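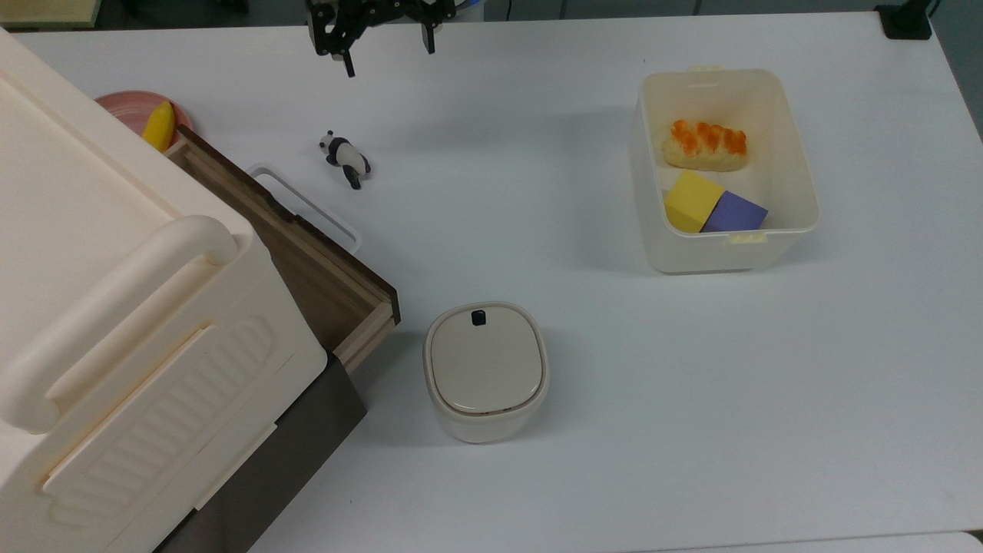

Home Organizing Assistant, part time
Kirnthorpe and Ellwood

Posted 2024-05-09

Zerer helps people sort, pack and store the contents of their homes, mostly before a move or after a death in the family. We have worked out of Kirnthorpe since we opened and added a second crew in Ellwood in February. We are hiring 2 assistants for that crew.

What the work involves
You will go to clients' homes with a lead organizer. Most days are kitchens, closets and garages - emptying shelves, wiping them down, grouping things, boxing and labeling. You will also keep the written inventory. A typical house runs to 2,000 entries, so clear handwriting matters. Clients decide what goes. We do not push them.

What we ask for
A driver's license. The ability to lift 55 pounds and to be on your feet for a full shift. Patience with people who need time over a drawer of old letters. Experience in moving, cleaning or care work is useful but not required.

Pay and hours
$1,229 every two weeks, paid mileage between jobs, and gloves and aprons supplied. Shifts start at 8 a.m. No evenings.

How to apply
Send a short letter and the name of one reference to the Zerer office, Grerketden Building, Kirnthorpe, or drop them off at the front desk. No resume needed. We reply to everyone who applies.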